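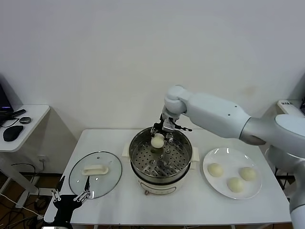

Vol. 8, p. 50

The steamer cell at Dikell's Tumutberg shop is built around a plain white table, a two-arm robot and an electric pot with one knob. It is a small cell, and it takes a fair amount of upkeep. Jadwiga Nowicki has kept its maintenance log since it was installed in October, and the log runs longer than the manual.

The task is easy to state. Buns sit on a perforated steel rack inside the pot. The right arm reaches down through the open top, closes two fingers on a bun, lifts it clear and sets it on a round plate to the right. The left arm works the lid side. The cycle ends when the rack is empty.

Setup starts with the pot. Its position is taught against the rim and the two side handles, and the handles are the part people get wrong. If the base is turned a few degrees, the rim still looks centered to the software, but a handle can end up where the wrist needs to pass. Nowicki's procedure is to put the knob square to the front edge of the table, run the arm to its approach point at 8 percent speed, and check clearance on both sides by eye.

The depth limit comes next. The fingers have to get low enough to hold a bun below its widest point without touching the rack. Plarkum, the integrator, shipped the cell with one fixed depth for every pick. Konrad Brzozowska, who handles the controls work, changed that in the second month. He now stores a separate depth for each region of the rack and rechecks the values with a feeler gauge whenever the rack has been out for washing. The rack does not always seat the same way twice. A high edge was enough to trip the force limit and stop the cycle.

Grip force took longer. A bun has a smooth skin and very little behind it. Too much force leaves two dents, and too little lets the bun rotate as it comes up. The shop tuned it by running 200 picks at each setting and sorting the results on trays. The setting they kept is near the bottom of the gripper's range, where the drive is least repeatable, so the zero has to be checked often. Brzozowska does it at the start of each shift and again after lunch.

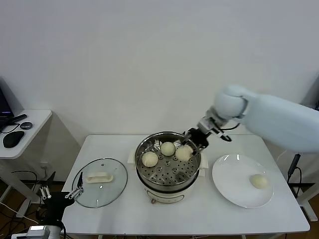
Approach angle was the other half of that problem. A bun near the wall of the pot cannot always be taken straight down, as the outer finger needs room between the bun and the steel. The arm may tilt the gripper a little during the lift, within a limit set in the program. Beyond that limit the bun tends to drag on its neighbor. The limit is reviewed each time the bun supplier changes a size.

Lid handling is kept separate. The glass lid goes to the left of the pot, and the left arm has its own rest position at the table corner. Either face can be up. The stored grasp for the handle only works with the handle on top, so an inverted lid calls for a different routine that takes the metal edge. "We wrote the second routine because people put lids down both ways," Brzozowska said. "It was less work than a sign."

Routine care is mostly cleaning. Starch dries on the fingertips and changes the grip before anyone can see it. Tips are wiped every 50 picks and taken off for a proper wash every 100. The wrist gets a dry cloth only. Nowicki also checks the cable loop at the right wrist for stiffness - steam does the jacket no good - and replaces it at the first sign of cracking. So far the log shows one cable, one set of fingertips and a loose mounting screw.

The floor wiring is the weak point, and she says so in the log more than once. Thomas Sorrentino, who runs the shop, has a cable tray on order from Raju. Until it arrives, the rule is that any change to the side desk or the cords behind it means rerunning the camera check, which takes a few minutes and has caught a bumped mount twice.

The next change planned is a locating ring for the pot, bolted to the table. Brzozowska wants three pins in it. Nowicki wants a full ring with cutouts for the handles, so the pot can still be lifted out for cleaning with both hands. The drawing was with the machine shop at press time, with both versions on the sheet.

14 shares | 3 comments

Related articles
Fingertip Pads: When to Wash, When to Replace
Weronika Piątek on Setting Force Limits for Soft Goods
Cable Jackets in Humid Cells
Reader Letters: Teaching Points That Drift

Contact the editors | Copyright, all rights reserved | Back to top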